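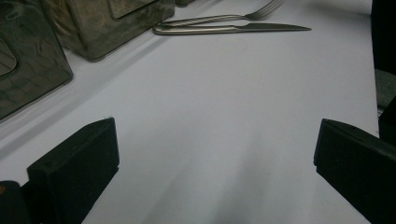
Heikki Kettunen put it to every new technician at Koskela that a gripper is set up twice, once on the bench and once over the table where it will work, and that only the second setup counts.

Chapter 6
Setting and Maintaining a Two-Finger Gripper

6.1 Scope

This chapter covers the routine care of a parallel gripper with flat finger pads, used for tabletop handling of cutlery and small boxes. The procedures apply to the hand-held tool and to the same gripper mounted on an arm. Electrical faults are treated in Chapter 7.

6.2 The open position

Start with the fingers fully apart and nothing between them. In this position both pads should be in the camera's view, one at each lower corner, with clear table between them. Record the opening. All later measurements refer to it.

A pad may appear tilted inward when seen through the camera. Do not correct the tilt by eye. Close the fingers on a gauge block and check the pad faces for parallelism — an error of 2 degrees or more calls for a new pad or a reseated finger.

6.3 Pad inspection

Inspect the pads after every 40 hours of use. Wipe each face with a dry cloth, then look along the edges for rounding. A thin metal handle lying flat on a hard table is picked up by the lowest part of the pad, and wear there shows up as missed grasps well before the rest of the face is affected.

Replace pads in pairs. The Dromard maintenance log, revised in July 2023, has separate columns for the left and right fingers; fill in both.

6.4 Fasteners

Tighten the finger screws in two passes, alternating sides. Cycle the gripper 60 times without a load and check the screws again before returning the tool to service.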